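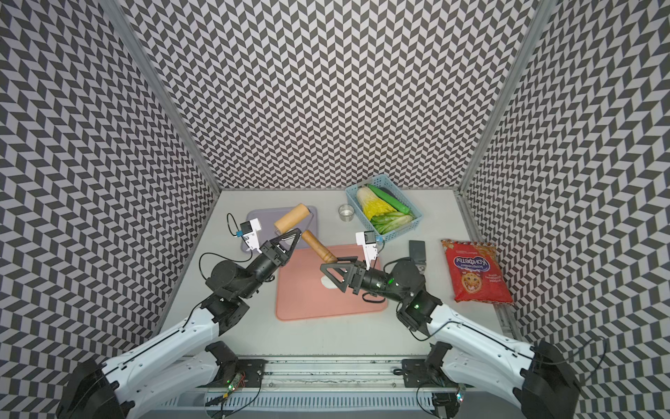 Ticket 2676
Opened by: Princess Lumanlan, Muststead front office
Category: Printing
Status: Closed

Reported problem
Shared printer on the second floor prints the first page of a PDF, then stops. Panel says "Processing" until the job is canceled. Word files print fine. Started after the office moved to the Zindmont print server.

Feb log

9:16 - Restarted printer and print spooler. Same result.

9:40 - Tried the same PDF from a second PC. Stops after page one there too, so it isn't Princess's machine.

10:05 - Checked the queue on the server. Seven old jobs stuck from the Espiritu account, all PDFs. Deleted them. New test job still hangs.

10:30 - Printed the file with "Print as image" turned on. All 16 pages came out, but slowly. Told Princess to use this for the lease packets today.

11:15 - Compared drivers. Old server had the PCL driver, new one was set up with PostScript. Ticket 2259 from the Bridalside office last July has the same symptom and the same driver.

11:50 - Installed the PCL driver on the server and pointed the queue to it. Double-sided was off by default - turned it back on, and set the paper to Letter.

1:20 - Princess printed two lease packets without the image setting. Both finished.

Left to do
Remove the PostScript driver from the server after hours. The label queue uses a different driver and was left alone.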